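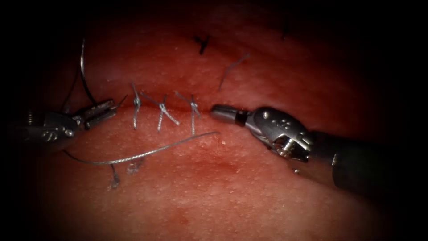
Jobs | Campaigns & Elections | Stedmont County

Field organizer and canvass staff, Sarmiento for County Council

The Sarmiento campaign is hiring one full-time field organizer and a team of paid part-time canvassers for the Stedmont County Council race. The seat covers Sastasdale, Trastunis and the north end of Stedmont, and the primary is in June. All of the positions below end the Friday after the primary. If the candidate advances, staff will be asked first whether they want to stay on.

We are a small office. The campaign manager is Begoña Escobar, and the field organizer will report to her. Canvassers report to the field organizer.

Field organizer (one position, full time)

You will run the door-to-door program in 37 precincts. Most of the job is recruiting people, assigning turf, checking the data that comes back and fixing what went wrong the day before. You will also plan the spring rallies in Sastasdale, which means permits, sound, parking, a rain date and a list of who is speaking in what order. Last cycle two of our events were postponed for flooding on River Road and word did not get out in time. We want someone who will write a cancellation plan before it is needed.

Required:
- At least one full election cycle on a campaign, a ballot measure or a union drive
- A valid driver's license and use of a car
- Comfort with spreadsheets and voter file software
- Evening and weekend availability from March on

Spanish is a plus. You do not have to live in the district, but you should expect to be in it six days a week during the last month.

Pay is $1,145 a week, with mileage paid separately. The campaign covers a phone plan and contributes to health coverage after the first 30 days.

Canvassers (part time, several openings)

Shifts are four hours, weekday evenings or weekend days. We ask for three shifts a week. You will knock on doors, read from a short script, record answers on a tablet and leave literature where no one is home. Walking turf in Trastunis is hilly and some of it has no sidewalk. Tell us if you need a flat route or a driving route and we will assign one.

No experience is needed. Training is one paid evening at the Stedmont office plus a first shift with a partner. You must be 18 by your start date. You do not need to be registered in any party, and we will not ask how you vote.

Canvassers are paid by the hour and never by the signature or the contact. The hourly rate is posted at the office and will be in your offer letter.
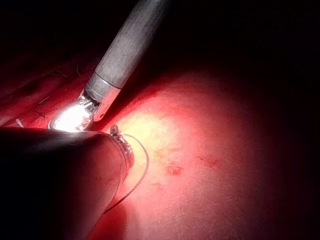 How to apply

Send a resume and a few lines about why you want the work to Noelia Vidal, office manager, through the contact form on the campaign site. Put the job title in the subject line. Organizer applicants should also list two references, one of them a person who supervised you. Canvassers can skip the resume and give us a phone number and the days they are free.

The organizer posting closes Sun 5 October. Canvasser applications stay open until the shifts are filled. Organizer interviews will be held in person at the Stedmont office, with a video option for people outside the county. Finalists will be given a turf map and 40 minutes to write a weekend plan from it.

The campaign does not discriminate on the basis of race, sex, religion, age, disability, national origin, sexual orientation or gender identity. County employees should check the rules on outside political work with their department before applying.

Comments (4)

Olga Carrasco
Is the mileage from home or from the office? I'm in Trastunis and the office is a half hour each way.

Noelia Vidal
Olga, from the office for organizers. Canvassers who go straight to their turf can claim from home. Bring your odometer reading to the first shift.

Emiliano Salcedo
Did this job two cycles ago for a different candidate. Ask who cuts the turf. We had people sent to the same 200 doors twice in one week and the voters let us know about it.

Carmela Campos
Can two people split a canvasser spot? My sister and I share one car and she works Saturdays.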